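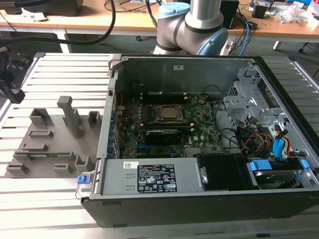

# Chapter 16: Inside the Box

Most people own a computer for years without once seeing the inside of it, which suits the computer very well. Lay a desktop tower on its side, take off the side panel, and the mystery turns out to be a green board, a metal box and a fair amount of air.

The green board is the **motherboard**. Everything else plugs into it, and it gets the blame for most of what goes wrong. The silver square at its centre is the **processor**, which does the sums. In use it sits under a cooler, and with the cooler off you can see how little there is to look at for the money. The row of slots above it holds the **memory**.

The long grey box is the **power supply**. Read its label before you buy a new one, and never open it — the parts inside can hold a charge long after the plug is out.

Blue, in this case, means "you may touch me". The handle by the power supply is blue, and so are the clips on the hard drive. Makers are rarely so polite.

## Before you start

- Shut down, unplug, and hold the power button in for 31 seconds.
- Keep your screws in a cup. Skevitz College loses 50 a term.
- Read section 16.2, on static, even if you think you know it.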